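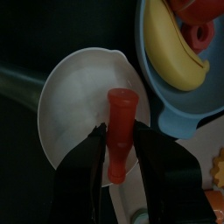 News > Company > Events

Category: Open days and visits

CARKUS OPENS TRERTHORPE WORKSHOP TO VISITORS

TRERTHORPE - Carkus, which builds and programmes small robot arms for handling work, opened its Trerthorpe workshop to the public in April. The open day drew 97 visitors over one afternoon, including a party of 27 pupils and staff from Clindlow School.

The main demonstration was a table-clearing task using toy food and plastic dishes. A two-fingered gripper picked up the toys one at a time and moved them between dishes while visitors watched from the other side of the bench. The toys included a banana, a cup and a small red-orange bottle.

Dede Nartey, who leads the handling team at Carkus, ran the demonstration and took questions between runs. She said the toys were chosen with the school party in mind, but the team uses them during the rest of the year as well.

"A narrow bottle standing up is a fair test for a gripper," she said. "If one finger arrives early, the bottle goes over. A banana is a different problem as it's curved and you have to decide where to hold it. We had both on the table so that people could compare."

The arm made 59 picks during the afternoon. Items that were dropped were put back by hand and tried again, and the drops were left in the count. Visitors were also able to guide a second arm by hand through a short movement and then watch it repeat what they had done. Demand for this was high and the session ran on past its planned finish of 4 pm.

Colm Coughlan, workshop manager, said the company had been asked several times by people living nearby what went on in the building.

"We have been on this site for a while and most of our neighbours have only seen the delivery door," he said. "It made sense to have them in. Some of the questions were about jobs, some were about safety, and a good number were about what happens when it gets things wrong. We showed them that too."

Tours of the assembly area were led by workshop staff in small groups. Parts of the test room were closed to visitors on the day while customer equipment was being set up.

Clindlow School will return to the workshop next term with an older group, who will spend a morning planning a simple pick-and-place task and trying it on one of the arms. Carkus is supplying the arm and staff time free of charge.

The company plans to hold a further open day in the autumn. Entry will be free but places on the tours will need to be booked - details will be posted on the events page. Groups of ten or more are asked to contact the workshop office first.

Recent items

Work placements at Trerthorpe: how to apply
Changes to workshop delivery hours
Dede Nartey to speak at Clindlow careers evening
Visiting us: parking and access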